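Unit 4: Buying in a Shelf-Tidying Robot - Reading a Supplier's Offer

Print this page | E-mail this page

Module notes, Gakbridge. Read before Monday's session.
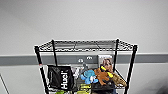
1. The offer

The product for this unit is the Trirkton, a mobile robot sold and leased by Ekby. It is meant for shared rooms such as play areas, after-school clubs and staff rooms. It drives up to a shelf, looks at what is on it, picks items up one at a time and puts them where the customer has said they should go. You will each have a copy of the offer document. It is 15 pages long, and most of what matters is in the two tables at the back.

Ekby offers it in two ways. The first is outright purchase, with setup charged on top. The second is a monthly lease of £193 per robot, with a minimum term of 5 months. The lease includes software updates and one replacement set of finger pads. It does not include call-outs, and the offer is vague on what a call-out costs. Make a note of that, as you will be asked what you would want in writing before signing.

2. What the supplier says it can handle

The offer lists "soft goods, books and small household items". That is a wide claim. Look at the shelving at the top of this handout and compare it with the list. The top wire shelf is empty and would be an easy place to put something down. The shelf below is a different matter. Stuffed toys are piled against each other, a black drawstring bag marked "Huel" is at the left, and a grey panel stands behind the toys.

Points to raise with a supplier about a shelf like this one:

- Soft toys change shape when gripped. A grip that holds one plush toy may drag its neighbour along.
- The black bag may have cords. Cords catch on fingers and on wire shelving.
- Wire mesh is hard for some depth sensors. Thin black wires may be missed, and the robot may read the shelf as a hole.
- The shelf above limits the room for the arm. An approach from the front is needed, and the posts are in the way at the sides.
- One item behind another can't be identified until the first is moved. Ask how many times the robot will look again before it gives up.

3. Reading the success figures

Ekby quotes a success rate for picking but does not say what counts as a success. There are at least two readings. Either the item left the shelf, or the item left the shelf and arrived in the right place with nothing else disturbed. The second is what a customer is paying for. The Choi method, which we covered in Unit 3, scores each stage separately. Use it here.

Also check what was on the test shelf. Boxes spaced well apart will give a good figure on nearly any machine.

4. Task for the session

Work in groups of 4. Write a one-page reply to Ekby asking for a trial. Your reply should state:

- the shelf and the items to be used, including how full the shelf will be
- what counts as a success, and what counts as a failure
- who may step in during the trial, and how that is recorded
- which costs you want confirmed

Keep it short and use plain words. A supplier will answer a clear question sooner than a clever one.

Gearóid Rafferty will collect the replies at the end and go through them the following week.

3 comments

kmd_second_year: Is the lease price with VAT or without? I can't find it in either table.

G. Rafferty: It isn't stated. Put it in your reply under costs.

Oonagh: Our group did the bag first and spent the whole time on cords - would leave it till last if you are short of time.

Share this page (5 shares)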